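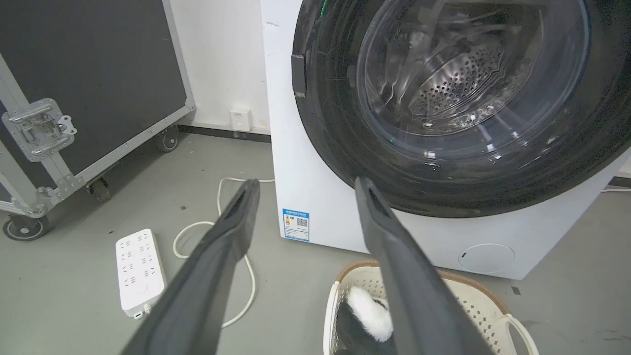 Why does my grasp planner keep targeting points inside the drum when the washer door is closed?

The planner is reading depth that came through the glass, so the door has to be put into the collision scene as a solid disc before any grasps are sampled.

That's the short version of what I got from support at Gralstead. I'm posting the rest because the fix only half works for me.

Setup: two-finger gripper, wrist camera, front loader with a clear porthole and a thick black ring around it. Task is open door, take items from a basket on the floor, load, close. Perception runs at 20 Hz. With the door shut I still get grasp candidates on the steel drum, and a second cluster floating in front of the glass where the overhead lights reflect. I added the disc and the drum candidates went away. The floating ones did not.

shanti_malhotra

kmshek wrote:

The floating points are specular returns. Are you fusing frames or planning on a single one? If you fuse while the wrist moves, the reflections shift and most of them drop out. The glass on yours has smudges and streaks on it too, and those will give you a few real returns on the surface, so don't filter so hard that you lose them. They're useful for fitting the door plane.

shanti_malhotra wrote:

Single frame. I turned fusion off in May because it was smearing the basket.

aarne_o wrote:

I'd go the other way and stop using depth on the door at all. Segment the black ring in RGB, fit an ellipse, solve for pose from the known ring diameter. Black on glossy white is about as easy as segmentation gets. Then everything inside the ellipse is masked out of the cloud until the door state flips to open. We did this on the Kunia stack and never went back to plane fitting.

kmshek wrote:

That works until a finger covers part of the ring. Ellipse fits on a partial arc are bad, and from the wrist the fingers are always in view. Door state is also a problem. What flips it?

aarne_o wrote:

Mask the fingers out using joint state, then fit what's left. You know exactly where your own gripper is. For door state we use the hinge model: if the ring pose has rotated past a threshold, it's open. No learned classifier.

vsisodia wrote:

Disagree on "exactly". Our hand-eye calibration drifted 26 pixels at the fingertips before anyone noticed, and the planner was happily avoiding its own fingers. Dilate the self mask. Shanti, is yours dilated?

shanti_malhotra wrote:

No. I'm using the mask straight from the URDF, and the fingertips in the model are solid. The real ones have a slot in the tip.

vsisodia wrote:

Then start there. A solid tip in the model won't leak anything by itself, since it covers the slot anyway, but if the mask is shifted you get slivers of finger in the cloud right in front of the door. Some of your floating cluster could be that. Plot the cluster in the gripper frame over a few poses. If it stays put, it's the finger. If it moves, it's reflection.

b_kandpal wrote:

Separate issue, but look at the floor. You have a power strip and a looped white cable to the left of the washer, and the thing your base would swing past is a big flight case on casters. Is any of that in the planning scene? Cables hardly show up in a voxel map at normal resolution. I would draw a keep-out box by hand for the strip and the loop and leave it in the scene config.

shanti_malhotra wrote:

Case is in. Cable isn't. The base doesn't move during loading so I left it out.

b_kandpal wrote:

The elbow does, and the fingers go low for the basket. I'd add it.

kmshek wrote:

The basket itself is worth a thought before you turn fusion back on. The walls are a lattice, so depth gets through the openings and you see the floor behind. That could be your smearing. Zurnau's fusion node has a per-object voxel size. Set it finer for the basket and leave the rest alone.

shanti_malhotra wrote:

Update, 27 October 2026. I logged 1147 frames with the arm moving slowly in front of the closed door and plotted the cluster the way Vivek suggested. 562 frames had floating points. Most of them moved with the camera pose, so reflection. There was also a small group that stayed fixed next to the left fingertip. That one went away when I redid the calibration and dilated the mask.

For now I have the disc in the scene, fusion back on with the finer setting for the basket, and a hand-drawn box for the cable. I haven't tried the ellipse fit.

aarne_o wrote:

You'll want it once the door is partly open. The disc is only right when it's closed.

kmshek wrote:

Attach the disc to the hinge joint and it's right at every angle – you just need a decent angle estimate.

aarne_o wrote:

Which you get from the ellipse.

vsisodia wrote:

Or from the gripper pose, if it's the gripper that opened it. Can you post the config for the hinge once you have it? We're running the Dhillon planner here and its attached-object handling is different, so I'd like to compare.

shanti_malhotra wrote:

Will do. I need to clean up the frame names first.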